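Clearing Off the Table: A Skeptic's Gallery

Jaqueline Serrano has a theory that a room stays tidy if its tables do. I've heard this theory many times, usually while holding a trash bag. She has read a booklet on it, put out by a little outfit called Hellov, and the booklet promises that a table cleared every evening will "teach the house to keep itself." I have lived in houses for a good while and have yet to meet one that could be taught.

Still, I agreed to give it a month. April, as it happened, with Gumaro Rosales along as the third party, mostly to settle arguments. The rules were Jaqueline's. Anything left on a table at the end of the day had to be thrown out, recycled, put away or defended out loud. Drawers counted as tables if you could see into them, a rule added in the first week after I was caught using one as a second wastebasket.

I kept notes, and I kept them in a bad mood, so allow for that. The booklet has a chart that claims 1,063 loose items pass over a family's tables in a year. No source is given. I asked Jaqueline where the figure came from and she said it sounded low to her. It may well be low, but I'd like to know who was counting and whether they were paid.

A few things I'll grant. Snack trash is the worst of it. Books and mail and keys have somewhere to go, even if they don't go there. A chip bag has no place in the house except the trash, and yet it sits, because everyone in the room believes there might be something left in it. I checked a lot of bags in April. There were crumbs.

Drinks are nearly as bad. The cans need to go to recycling and so do the bottles, and our recycling bin is out by the side door, which in the evening might as well be in another county. Gumaro suggested a small bin indoors. Jaqueline said an indoor bin was giving up. They went back and forth on this for most of a Sunday and I got some reading done.

Then there's the drawer question. The booklet wants every drawer under a table emptied and left that way for 2 weeks, "to see what returns." What returns, in my experience, is batteries, and a takeout menu from Gallegos with the old prices on it. I'm also supposed to wipe the drawer out, and I'd say the wiping is the one part of the program that does what it claims. Crumbs get into drawers no matter what you keep in them. I can't explain how and the booklet doesn't try.

We bought one product, a spray called Drokska, on the strength of a label that said it was good for 200 tables. I don't know what size of table they had in mind. It smelled like a dentist's office and did what a damp rag does. The rag has since taken over.

Did the month work? Jaqueline says yes. Gumaro says it worked on the days she was home. My own view is that three people will keep a table clear for as long as one of them is watching the other two, and I don't see that you need a booklet for it. But I do put my cans out by the side door now, most nights, and I've stopped checking the bags.

The gallery

The usual three offenders: a soda can, a water bottle on its side and a chip bag folded in on itself. The drawer underneath is open and has nothing in it except a few white specks, so the wiping was still to do. I'm told an empty drawer is progress - I'd hold off on the applause until the specks are gone. 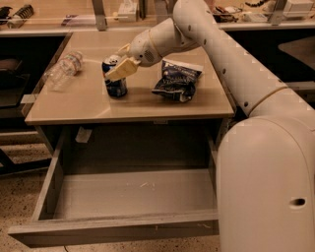 What We Kept Doing, and What We Dropped

Kept: the evening round with the trash bag, though it's now closer to every other evening. Kept: the damp rag.

Dropped: the Drokska, the chart, and defending things out loud, which took longer than putting them away. Jaqueline has sent off for the second booklet, on closets. It has 5 chapters and I've been told that I'm in it for the summer.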